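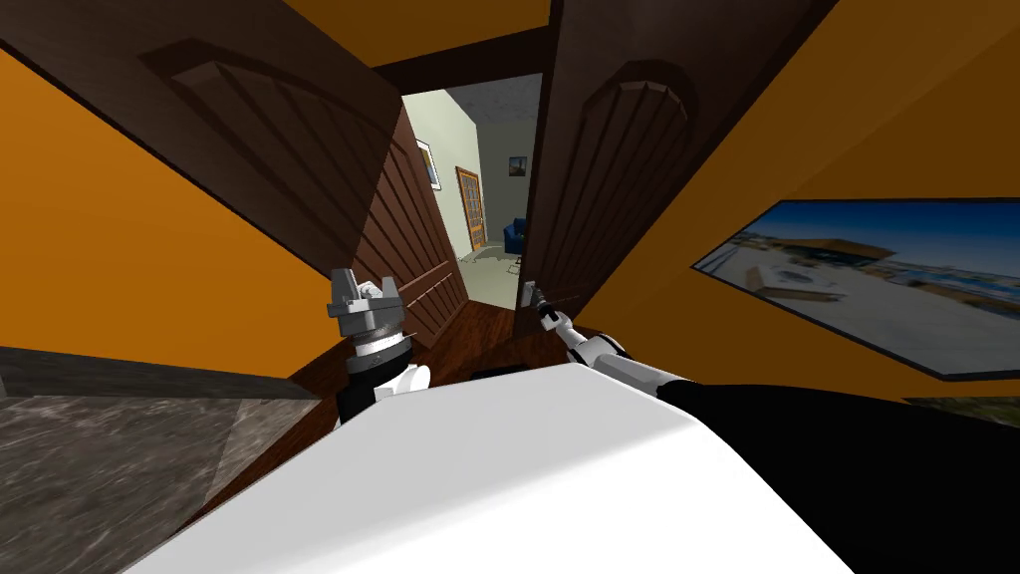
Regional Affairs Board > Treaties and Borders
Thread: Ramwood and Cenero renew the river transit accord

harbor_desk
The foreign ministries of Ramwood and Cenero have issued a joint statement confirming that the river transit accord will be renewed for a further 2 years. The text keeps the present customs arrangement at the Lozano crossing and provides for a joint border office, to be staffed by both governments. Members are asked to keep replies to the accord itself. The election results have their own thread.

delta_observer
The statement is welcome, but it leaves the main question open. Cenero has never published the number of permits it grants to Ramwood haulers. The last accord set a ceiling of 4,000 a year, and the new text refers only to "an agreed level." Until that level is made public, I would treat the renewal as a courtesy between two new governments.

Konevum_Reader
I must disagree with the previous member. The permit ceiling was always contained in an annex, and the annex was released several weeks after the signing last time as well. The joint border office is a real change. Under the old terms, each side could close the crossing without notice. The new text requires consultation first.

delta_observer
Consultation is required "where circumstances allow." That wording appears in article 2 and it gives either capital a way out. Cenero closed Lozano in May under language that was hardly weaker.

eastbank
The May closure lasted from Saturday morning until the following evening and affected some 40 trucks. It was inconvenient for the traders concerned -- I do not dismiss that -- but it was settled between the two ministries without outside mediation.

Konevum_Reader
Agreed. I would add that the Konevum talks on water rights depend on this accord remaining in force. Neither government has an interest in letting it lapse before those talks conclude.

delta_observer
Ramwood's opposition has said it will vote against ratification unless the annex is tabled first. I consider that a reasonable request.

harbor_desk
A note on procedure: ratification in Ramwood requires a simple majority, and the government holds one. The annex will be linked in this thread when it is released.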